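Grandell Parallel Gripper, Tabletop Series
Operating practice for shared work areas

The Tabletop Series is supplied for handling cups, mugs, bottles and similar household articles on a flat surface. Sites that adopt the Losdale handling code should apply the rules on this page before first use and after every change of fingers. 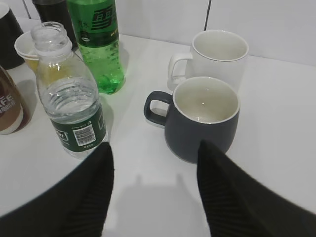 Reading time: 2 min

Open containers are to be approached at the lower body, with both fingertips clear of neighboring items. A partly filled bottle without its cap is treated as an open container.

Grip force is limited to 15 N for ceramic and 40 N for closed bottles. Finger pads must be inspected every 400 cycles and the result entered in the site log.

Questions on the code: Hugo Ortuño, Product Standards
Page revised 18 November 2018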